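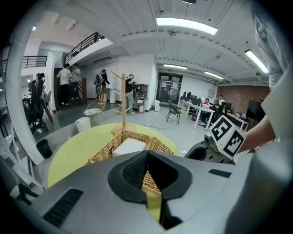

제목: Re: [lonow-dev] 마커 자세가 뒤집히는 문제와 동기화 도구
날짜: 2023년 1월 1일

답장이 늦었습니다. 올려 주신 로그를 Lonow 최신 브랜치에서 다시 돌려 봤습니다. 인용한 부분 아래에 하나씩 답합니다.

> 손에 들고 쓰는 그리퍼로 모은 에피소드를 Lonow로 변환하면
> 2,000개 중 1,897개만 통과합니다. 나머지는 전부
> "pose discontinuity"로 버려집니다. 임계값을 올리면 통과는
> 하는데, 그렇게 학습한 정책은 컵걸이 근처에서 손목이 떱니다.

임계값은 기본값으로 되돌려 두세요. 버려진 에피소드를 열어 보니 대부분 마커 한 면만 검출된 구간에서 자세가 두 해 사이를 오갑니다. 평면 마커 하나로 PnP를 풀 때 생기는 모호성이고, 마커가 작게 잡히거나 정면에 가까울수록 심합니다. 큐브의 두 면이 같이 보이는 프레임에서는 재투영 오차가 안정적입니다.

변환기는 지금 면마다 따로 풀고 나서 평균을 냅니다. 이 부분이 잘못되어 있습니다. 보이는 면의 모서리를 전부 큐브 좌표계로 옮긴 다음 한 번에 풀어야 합니다. 한 면만 보일 때는 두 해를 모두 남겨 두고 직전 프레임의 회전과 가까운 쪽을 고릅니다. 직전 4프레임 안에 두 면이 잡힌 적이 없으면 그 구간은 무효로 표시합니다. 패치는 cube-joint-pnp 브랜치에 올렸습니다.

> 손가락 벌림 폭도 같은 마커에서 계산하나요? Baxter로 재생하면
> 바구니 안의 흰 폼 블록을 집을 때 폭이 늦게 따라옵니다.

같은 검출 결과를 쓰지만 필터는 따로 걸립니다. 폭 쪽에는 길이 11짜리 중앙값 필터가 들어 있고, 오프라인 변환에서는 창이 대칭이라 지연이 없습니다. 재생 노드는 같은 필터를 과거 표본에만 적용해서 다섯 표본씩 밀립니다. 이미 변환된 데이터를 재생할 때는 필터를 한 번 더 걸 이유가 없으니 replay.yaml에서 width_filter를 none으로 바꾸세요. 그래도 늦으면 Baxter 쪽 그리퍼 명령 주기를 확인해야 합니다.

> 배경에 사람이 지나가는 에피소드는 빼는 게 나을까요?

자세 추정만 놓고 보면 뺄 필요가 없습니다. 다만 시각 관성 추적에서는 움직이는 특징점이 많을 때 드리프트가 커질 수 있습니다. Ineck 쪽 설정에서는 테이블과 벽처럼 고정된 영역의 특징점 비율을 로그로 남기고, 비율이 낮은 구간만 사람이 다시 봅니다. 이 스크립트도 같은 브랜치의 tools 아래에 넣었습니다.

Broltometti 플래너에는 아직 무효 구간 표시가 전달되지 않습니다. 플래너가 그 구간을 정지로 읽으니 당분간은 내보내기 전에 구간을 잘라 주세요. 표시 형식은 10월에 올라온 제안을 따르려고 하는데, 타임스탬프를 시작과 길이로 둘지 시작과 끝으로 둘지가 남아 있습니다. 저는 시작과 끝 쪽입니다.

패치를 적용한 뒤 통과 개수와 떨림이 남는 에피소드 번호를 이 스레드에 올려 주세요.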